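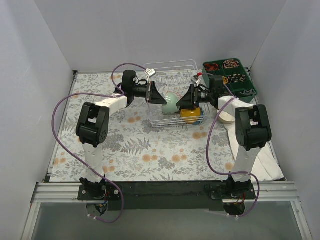 Brilville, Vermont, 17th December – I'm Killian Pons, and after more evenings than I'd like to admit, I'm happy to announce that the Treketti two-arm build is ready to share! The parts list, the print files and my wiring notes all go up on the project page today, free for anyone who wants them.

Treketti is a pair of small tabletop arms bolted to one bar, and I built it at the Kolev shared workshop here in town (thank you, everybody, for putting up with me hogging the good bench since August). The job I picked for it is dishes. Bowls and cups in a wire rack, nothing fancy, and a flowered tablecloth underneath so it feels a bit more like a kitchen. I'm still working on getting both grippers to share one small rack without bumping into each other, and I'd love some help with that part.

The whole thing cost me about $2,220, and $1,335 of that was motors. If you already have a decent printer and a box of old cable you'll spend less. I went through 3 versions of the wrist before I liked one – the first two are in the files too, in case you want to laugh or fix them.

Want to build your own, or come try mine? Leave a note for me at the Kolev front desk, or write through the project page. Reporters are welcome too, and I'm glad to talk for as long as you'll let me.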